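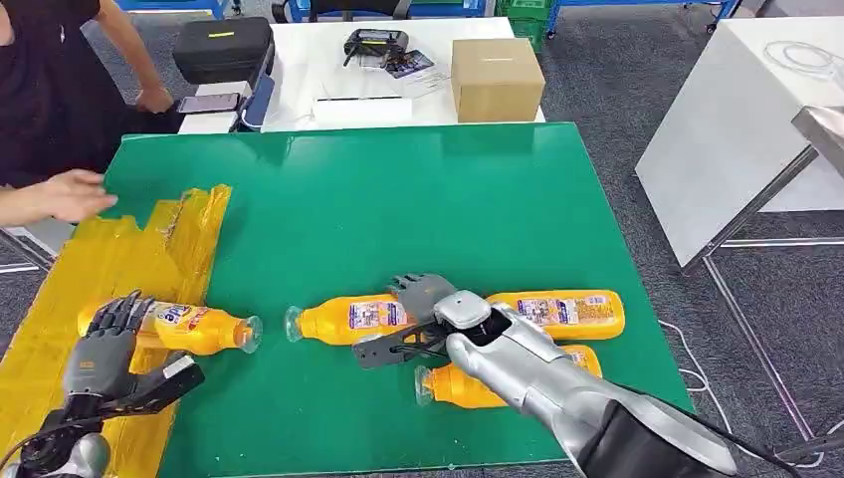

Las dos manos sobre la tabla verde, con las cuatro botellas acostadas.

1/ Domingo en el taller compartido de Musville. Sigo con el robot de dos brazos que empecé en julio. Abro hilo con lo que he aprendido, por si a alguien le sirve.

2/ Trabajo con botellas de plástico acostadas. De pie son más fáciles, pero se caen con el primer error y pierdo mucho tiempo. Acostadas, el problema es otro: el pulgar tiene que entrar muy bajo, casi tocando la tabla.

3/ La cinta amarilla es mía. La pegué en varias tiras y me quedó con arrugas. La próxima vez la pondré con más paciencia.

4/ El programa de las manos lo llamo Getance. Lleva 1.384 líneas, y creo que la mitad se puede borrar. Si alguien tiene experiencia en limpiar código viejo, le agradezco los consejos.

5/ Esta semana hice 31 intentos con la mano derecha. Los apunto todos en un cuaderno, también los malos — sobre todo los malos.

6/ Me preguntaron por los cables. Todavía los llevo por fuera de los brazos. Quiero sujetarlos mejor antes de hacer movimientos más rápidos.

7/ Lo siguiente es pasar una botella de una mano a la otra. Para eso necesito que los 2 brazos compartan el mismo reloj, y todavía no lo comparten. Mañana vuelvo a mirar esa parte del código.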